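Ticket 160: Blue tape lifting off brown paper table cover
Status: Solved
Opened by: Yulan Tang
Picked up by: Niamh Hegarty, Drulturholm workshop desk 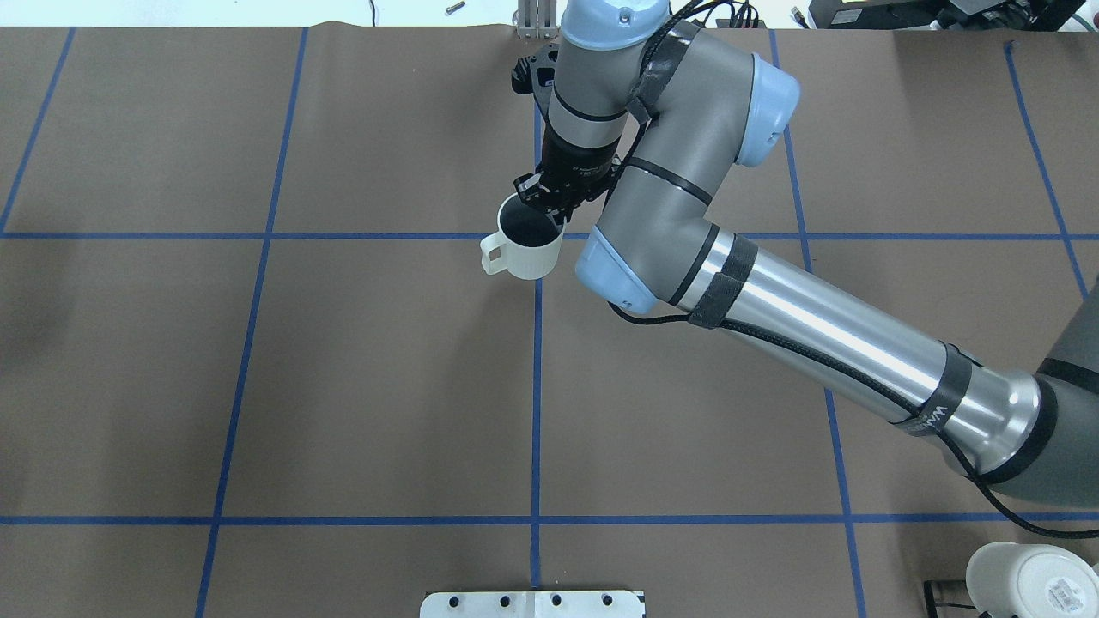 White mug over the taped grid, brown paper cover

Yulan, Saturday, 9.40 am
Hi all! I love the new table covering, it's such a cheerful thing to work over, but the blue tape keeps curling up at the ends. It's worst where two strips cross. I've pressed them down with my thumb and they're up again by lunch. Tape is the Neltano low-tack, paper is off the big Stesten roll. Any ideas very welcome!

Niamh, 10.05 am
Ooh, good one. Two questions. Which face of the paper is up, shiny or dull? And did you pull the tape tight as you laid it?

Yulan, 10.20 am
Shiny! And yes, very tight, I was so pleased with how straight it came out. The cover is 160 cm long and I did the long lines in one go.

Niamh, 10.31 am
Could be either then (or both). Please try this on one line first:
Peel the strip back slowly, keeping it low to the paper.
Wipe the paper with a dry cloth.
Lay fresh tape with no stretch, in 3 shorter lengths.
Rub it down from the middle outwards with the back of a spoon.

Yulan, 1.15 pm
Done on the centre line and it's lovely and flat! The slanted line at the side is still lifting, and I tore the paper a bit getting the old strip off. Sorry!

Niamh, 1.22 pm
No harm done, a patch of tape on the underside will hold that. There's nearly 82 metres left on the roll in the Ní Chonaill cupboard, so when you next change the cover, put the dull face up. It grips so much better!

Yulan, 4.50 pm
New cover on, dull side up, all lines redone with the spoon. Not one curl so far. Thrilled! Please close.

Niamh, 4.56 pm
Brilliant work. Closing, and adding the spoon trick to the desk notes.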